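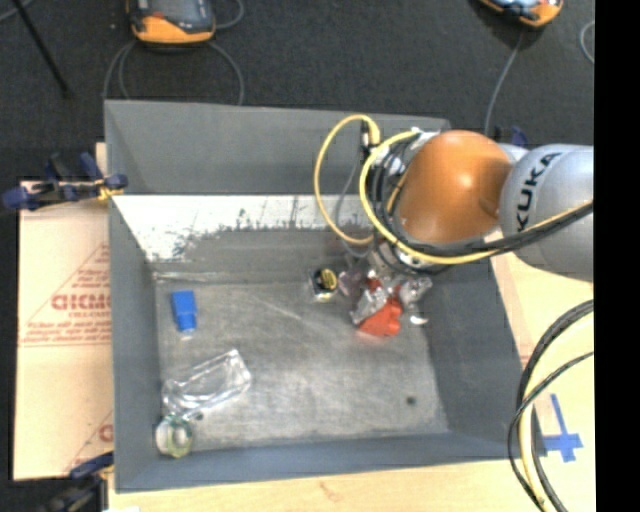 Aliki thinks we should quit tuning the grasp planner and fix the approach angle first. Her point was that a good grasp score means nothing if the fingers come down on the bin wall on the way to it, and that we keep blaming the network for what is really a motion problem. Tarek B. disagreed for a while and then went very quiet over his laptop, so I think she won.

April, bin picking, second session

Got the arm going by 4 p.m. Same mixed load as last time, nothing sorted, nothing stood up nicely. The red one is still my favorite test piece because the outline is so irregular that the planner comes up with a new idea every time you nudge it! The clear container is the opposite. Depth comes back full of holes and the planner either ignores it or wants to grab the floor beside it.

Changes today:
Approach vector now tilts away from the nearest wall (Sawsan's code, branch jistmont-tilt). Max tilt is a parameter, please don't hardcode it again.
Wrist rotation limited so the yellow cable loop keeps its slack. Marcelino wants a proper cable guide up there and I agree, but after the demo.
Speed override down to 2 percent for first descents, back up once the path looks sane.

Ran the log up to attempt 1055 before we stopped. I haven't split it by object yet, so no success rates in here until I do. My gut says the wall collisions dropped a lot, and the blue piece in particular went really well – even Tarek B. clapped.

Still bad: anything lying right in a corner. With the tilt on, the planner sometimes finds no valid approach at all and just sits there. Sawsan suggests a push move first, drag the thing toward the middle and then try again. I love this idea and want to try it next time, even if it's ugly.

To do
Split log by object (me)
Push primitive, first version (Sawsan + Tarek N.)
Clamp check before every run, add to the start list
Ask Gál for the longer fingertips
Book the cell for the Prerklow demo, 100 picks nonstop is the goal

Marcelino, your torque wrench is in my drawer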